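Search this site: Keywords Go Advanced
Posted in May, Kelora Center for Travel Studies

4. Results

4.1 Sponsored stays and reader trust

The second part of the study looked at how readers judge hotel reviews when the stay was paid for by the hotel or by a travel brand. A total of 900 adults read one long review of a stay in Zistenville, published by the travel magazine Collosus. All readers saw the same text. For 600 of them, the page carried a notice stating that the hotel had covered the cost of the room. The others saw no notice.

Readers who saw the notice rated the writer as less independent, as expected. Their rating of the hotel itself changed very little. The gap between the two groups was 2 points on the 100-point scale for overall appeal, and it was smaller still for location and service. Only the rating for value for money fell by a clear margin. Several readers wrote in the comment box that a guest who has not paid the bill is in a poor position to say whether the price was fair.

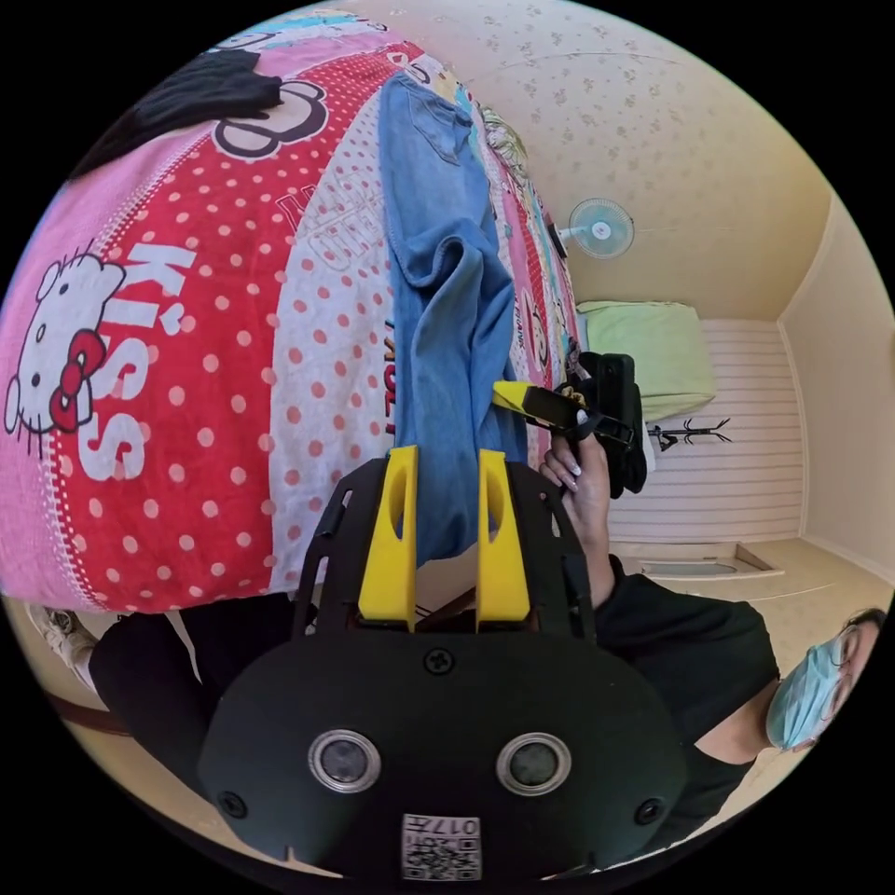
The placement of the notice also mattered. When it stood at the top of the review, readers tended to recall it correctly at the end of the session. When it stood below the last paragraph, many reported that the review had no sponsor at all. The earlier work by Hamann found the same pattern for restaurant reviews, although that study used much shorter texts and a student sample.

Figure 1. Bedroom interior, with printed blanket.

4.2 Intention to book

Intention to book was measured with 13 items, covering the hotel, the destination and the likely length of stay. Scores for the destination were close to equal in both groups. Scores for the hotel were slightly lower among readers who saw the notice, but the difference disappeared once past travel was taken into account. Frequent travelers appeared to assume sponsorship whether or not it was stated.

These results apply to a single review with a friendly tone. A mixed or critical review may be read in a different way when a sponsor is named, and the present design does not allow a test of that question. Section 5 returns to this limit and to the choice of destination.

Contact | Copyright Kelora Center for Travel Studies | Back to top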